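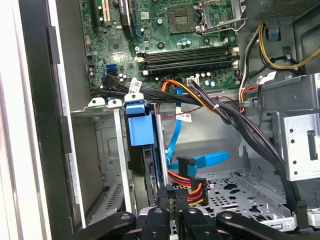 Motherboard with the processor socket open and all four memory slots empty

Ticket: Drevine wrist brace, thumb strap keeps letting go
Status: open, waiting on parts

Hi again, me with the left-hand Drevine. I tried what you told me on Monday (lint out of the hook tab with an old toothbrush, strap laid flat, then pressed down for 30 seconds) and it did hold better! For 2 days. Then I was carrying groceries and the thumb strap popped open again, same spot, right where it goes through the plastic loop.

So I went on down your list. Hand wash in cool water, air dry overnight, no change. Moved the metal stay one pocket over, which feels nicer on my palm but does nothing for the strap. I also borrowed the strap off my old Videl brace and it's too wide for the loop, so don't bother suggesting that one.

My guess is the loop side of the fabric is just worn out. It's gone smooth and shiny in a patch near my thumb, and if I close the strap a little past the patch it grips fine, only then it's too tight and my fingers tingle. I've been leaving it off at my desk and wearing it at night.

Could you send the long strap, the Skurley one from the parts page? I wear a medium. The order form wouldn't take my ticket number, it just kept going back to the first page.

Comments (3)

strapfan80: Same patch on mine. The long strap fixed it.

wristy_business: Tingling means too tight, loosen it and ask your therapist!

lefty: Does the Skurley strap fit the Strazds brace too?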